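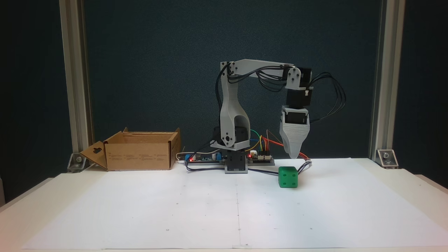
The town of Biltley had one bridge, and my aunt had written it 8 letters. She was not senile. The council had put up a sign inviting residents to "share their thoughts with the bridge," by which they meant the bridge project, and my aunt was a woman who followed signs.

The bridge wrote back in October. It thanked her for her interest and regretted that it was closing for repairs.

"It's very polite," she said, handing me the letter over breakfast. "A bit stiff."

I told her bridges generally were. She gave me the look she saved for nephews and bought another stamp.

By winter they were on easy terms. She told it about her hip and the price of pears. It told her about load limits, and once, in what I thought was a weak moment, about the ferry company, which it considered smug. I suspected a bored clerk at the town hall. I went down there to find him and was told that bridge mail was case 2451 and that I was not a party to it.
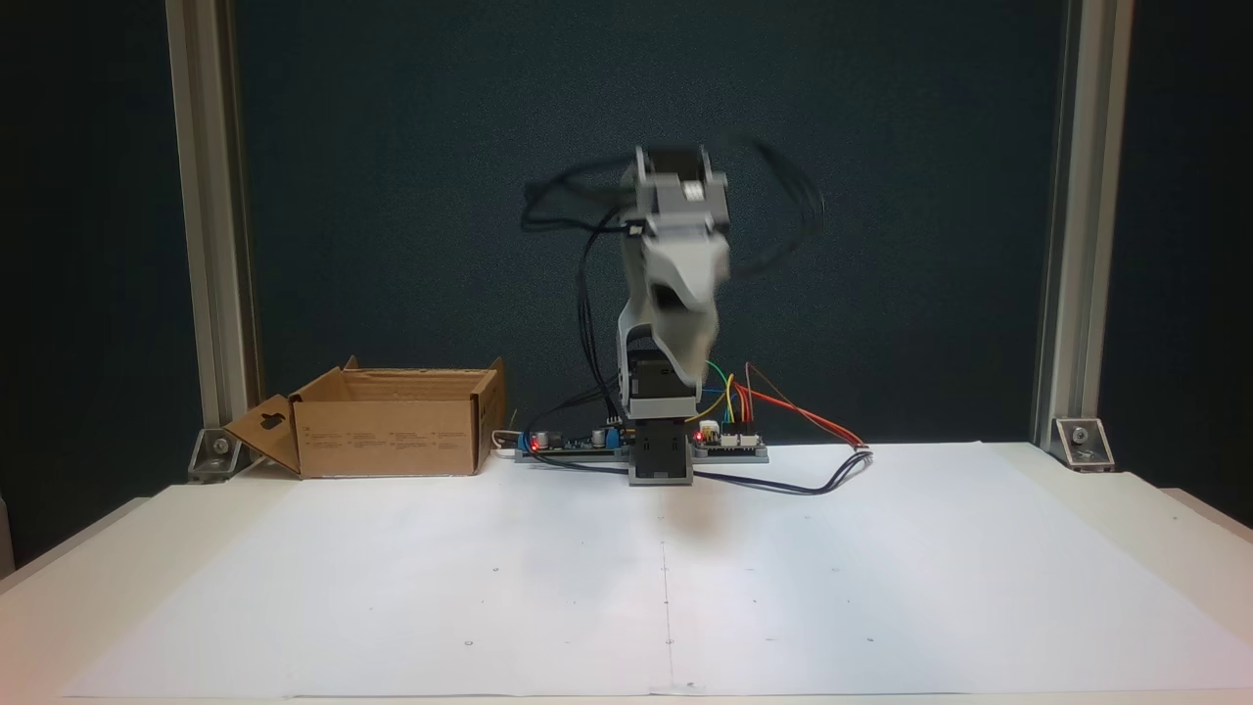

My aunt decided the bridge ought to have a birthday, and settled on the day it reopened. She spent that whole week at the dining table over one big sheet of white paper, the kind that covers most of a tabletop and leaves no room for anyone's soup, drafting a card. She threw out five versions for being too forward.

The bridge reopened at noon. The mayor spoke, the ferry company sent a wreath, and my aunt walked out to the middle, tucked the card behind a railing and patted the steel twice.

On the way home she asked what I thought of him.

"Shorter than I expected," I said.

"Well," she said, "he's been ill."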